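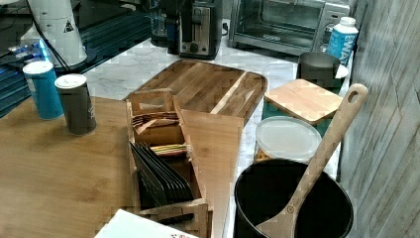
Figure 2. A shared tea corner, with the sachet organiser, cutting board and two lidded canisters.

4.1 The tea corner as a small store

November, Huveck Household Study, working paper

We came to the tea corner expecting very little of it, and it ended up taking most of our Monday visits. Figure 2 gives a fair idea of how such corners grow. The wooden organiser keeps its sachets in rows, upright or slanted, sorted by compartment, so that the tan and brown ones sit apart from the brightly coloured packets and the dark ones at the front. A good many people told us, with real affection, that they could find their usual tea half asleep -- and we believe them.

What surprised us more was how the larger pieces gather round the box. The organiser overlaps a big rimmed cutting board, which itself lies partly on the marble, and the canisters have settled on the wooden top to the left. Across the 29 kitchens in our study, boards were the item most often named when we asked what was in the way, yet very few people wished to move them. One reply from the Corrigan flats put it kindly: the board "lives there now, and the tea has learnt to live with it".

Of the 320 diary entries we collected, 300 mentioned tea at least once, so a corner like this one is in use from breakfast until well into the evening. We return to the matter of lids and labels in Section 4.2.

Related papers
Bread bins and where they end up
The Preltus pantry diaries
Sharing a worktop: notes from Endar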